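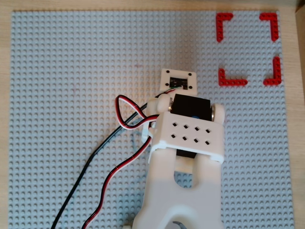
Gray LEGO baseplate with the red corners, on the table.

January, glaze notes, continued from the last page

Opened the kiln at 7:40 in the morning. The inside was still warm but I could hold the tiles without gloves. I fired 38 tiles, all from the Hostlow clay, all with the same white base. The new thing is the Neria ash, which I washed and sieved before mixing.

First shelf is good. The surface is smooth and a little bit green where the glaze is thick. On the edges it goes brown, and I like this very much. Second shelf is more matte. I think the heat was lower there, but the cone was standing too close to the wall and I do not trust it. Next time the cone goes in the middle.

3 tiles are stuck to the shelf. This was my mistake, I brushed the glaze too near to the foot. Please leave more space there, also when the tile looks ugly without it.

Recipe as I used it, by dry weight:
Neria ash, washed: 40
Feldspar: 32
White clay: 20
Quartz: 8

I wrote "unwashed" on the lid of the bucket. It is wrong, the ash in this bucket is washed. I will change the label when I find the black pen.
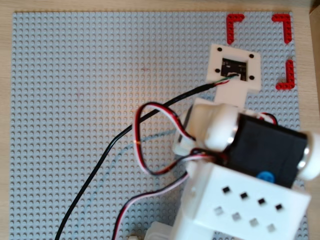
Domenica Stöckli asked me if the small pinholes come from the ash or from the clay. I cannot say yet. The pinholes are on tiles with thick glaze and also on some with thin glaze, so thickness alone does not explain it. She thinks the bisque firing was too quick. I have looked in the old pages and we went quicker than in the autumn, so maybe she is right.

Plan for the next firing: same recipe, slower bisque, half of the tiles dipped and half brushed. I want to put in also a few tiles from the Walledport clay, it has more iron and the green will probably be darker. The Frei sieve has a hole near the rim, use the older one until we get a new mesh.

The stuck tiles are in the box under the sink. I have to grind the shelf and put new kiln wash on it before anybody loads again.

Still to do: weigh the rest of the ash.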